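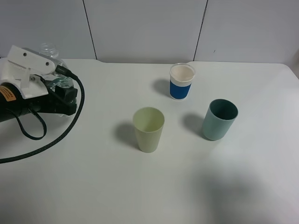 Three cups on a white table, Rivstead break room.

Labeling shared cups at Rivstead
Posted by Luzius Hubmann, December 2022

Our office keeps a set of plastic cups for general use. Is it acceptable to assign one color to water only?

Getsemaní Tapia
Yes. Post the color list by the sink and review it every July.
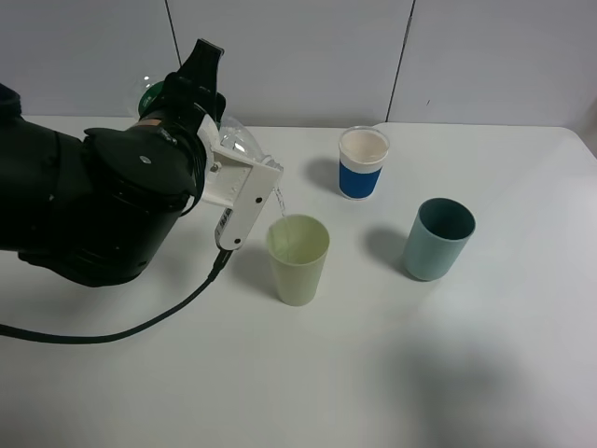

Water service should have its own cup, and the rule should be stated in one line. The pale green cup, shown with water being poured into it from a clear bottle, would be a suitable choice. Wash it separately.

Jakemley
We use paper cups, 300 to a box.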